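報道関係各位

株式会社ジャムデール(Jamdale)
12月

ゴミ箱の袋、まだ結び目で悩みますか ― ジャムデール、小型ゴミ箱専用の袋「プロルヌヴィン」を発売
30リットルの袋を6リットルのゴミ箱にかぶせ続けてきた日本の寝室に、遅まきながらのご提案

家庭用消耗品の企画・販売を行う株式会社ジャムデールは、寝室や洗面所に置かれる小型の丸型ゴミ箱に合わせた専用袋「プロルヌヴィン(Plornuvine)」を、12月より自社オンラインショップおよび一部の雑貨店で発売いたします。ゴミ袋の発表でプレスリリースをお送りすることに社内でためらいがなかったわけではありませんが、ためらっているうちに年末の大掃除が来てしまうため、このたび踏み切りました。

■開発の背景

台所のゴミ箱には選択肢があります。ふた付き、ペダル式、分別用、においを閉じ込めるもの。袋も市町村の指定から厚手、薄手、香り付きまで、売り場の棚を一列占めています。
ところが寝室のゴミ箱となると、事情はかなり寂しくなります。多くのご家庭では、買い物でもらった袋か、台所用の大きな袋の余りをかぶせ、縁からはみ出した部分を内側に押し込むか、外側にだらりと垂らすか、あるいは輪ゴムという最終手段に出ます。当社の企画担当者の自宅では、袋の余った部分をゴミ箱の裏で結ぶ方式を長年採用していました。結び目は壁側に向けるのが作法だそうです。

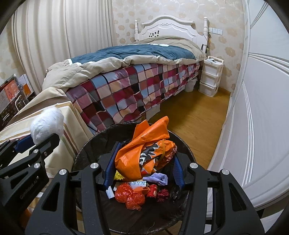 当社は今春、社員とその家族、取引先の皆さまに「寝室のゴミ箱の袋をどうしているか」をうかがいました。ご回答は44名からいただきました。統計と呼ぶには心もとない数であることは承知しております。それでも自由記述欄の熱量は、過去に実施したどの調査をも上回りました。以下、一部をご紹介します。

「気がつくと袋が底に落ちていて、袋の上ではなく横にゴミが入っている」
「来客の前だけ袋を整える」
「袋の大きさが合わないことを、夫婦げんかの原因として認めたくない」
「特に困っていない」

最後のご意見は複数ありました。当社としても重く受け止めております。

■製品の特長

・丸い口に沿う裁断
一般的な平袋は、当然ながら四角い袋です。丸いゴミ箱にかけると余りが偏り、そこから全体がずり落ちていきます。本製品は口の部分をゆるやかな曲線で裁断し、余りが一か所に集まらないようにしました。裁断機の調整には予定していた期間の倍を要しました。曲線は難しいものです。

・折り返し幅の印
口から一定の位置に細い線を入れました。この線で外側に折り返していただくと、深さがちょうど合います。線がなくても折り返すことはできますが、線があると人は不思議と線に従います。

・黒一色
試作の段階では白、半透明、淡い緑も検討しました。最終的に、中身をあまり見せたくないというご意見に従い、黒のみといたしました。寝室のゴミ箱には、前夜に食べた菓子の個包装など、翌朝の自分に見せたくないものが入りがちです。

・芯のないロール
引き出しの隅に転がしておけるよう、芯を省いた小さなロール状にしています。切り取り線は、片手でも切れる強さと勝手に切れない強さの間を探りました。片手で切るにはわずかなコツがいります。

■ゴミ箱本体について

本製品の設計にあたっては、ゴミ箱メーカーのメクトン(Mekton)に形状面でのご協力をいただきました。同社の丸型シリーズのうち、最も小さいものから数えて5種類の口径に対応しています。他社製のゴミ箱でも、口径が近ければお使いいただけます。近いかどうかは、定規を当てていただくのが確実です。
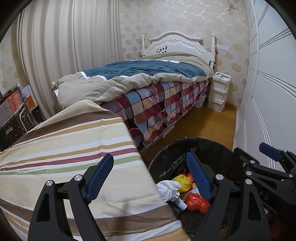

黒い袋をかけた丸型ゴミ箱。

■名称について

「プロルヌヴィン」という名称は、袋をロールから引き出すときの音に由来します。社内でも半数近くがそのようには聞こえないと述べており、残りの者も全員が正確に発音できるわけではありません。店頭では「小さいゴミ箱の黒い袋」とお伝えいただければ通じるよう、販売店の皆さまにお願いしております。
なお、パッケージのデザインはデザイン事務所シリヴィンスキ(Śliwiński)が担当しました。無地に近い紙箱に製品名のみを記した、たいへん静かな仕上がりです。初回の打ち合わせで当社がお渡しした「にぎやかで楽しい感じ」という要望書は、丁寧に返却されました。

■今後の展開

来年は、洗面所向けに防湿性を高めた厚手タイプを予定しています。また、調査で少なからぬ支持を得た「袋を替える日を思い出させてほしい」というご要望についても検討を始めました。現時点の有力案は、ロールの最後の数枚だけ色を変えるというものです。スマートフォンに通知を送る案もありましたが、ゴミ箱から連絡が来る生活を誰が望むのかという問いに、会議室の誰も答えられませんでした。
四角いゴミ箱をお使いの方からは、早くも不公平であるとのお声をいただいています。四角いゴミ箱には四角い袋がよく合いますので、いましばらくご辛抱ください。

■製品概要

製品名:プロルヌヴィン(Plornuvine)
用途:小型丸型ゴミ箱用袋
容量:6リットル
色:黒
入数:30枚
販売場所:ジャムデール オンラインショップ、一部雑貨店
発売時期:12月
※自治体の指定袋ではありません。お住まいの地域の分別方法に従ってお出しください。

■株式会社ジャムデールについて

家庭用消耗品の企画・販売会社です。排水口用ネット、棚の下敷きシート、引き出しの仕切りなど、買ったことを翌週には忘れていただけるような製品を中心に取り扱っています。

■本件に関するお問い合わせ

株式会社ジャムデール 広報担当
オンラインショップ内のお問い合わせフォームよりご連絡ください。サンプルをご希望の報道関係者の方は、お使いのゴミ箱の口径を添えてお申し込みください。口径のご記入がない場合は、こちらで推測してお送りします。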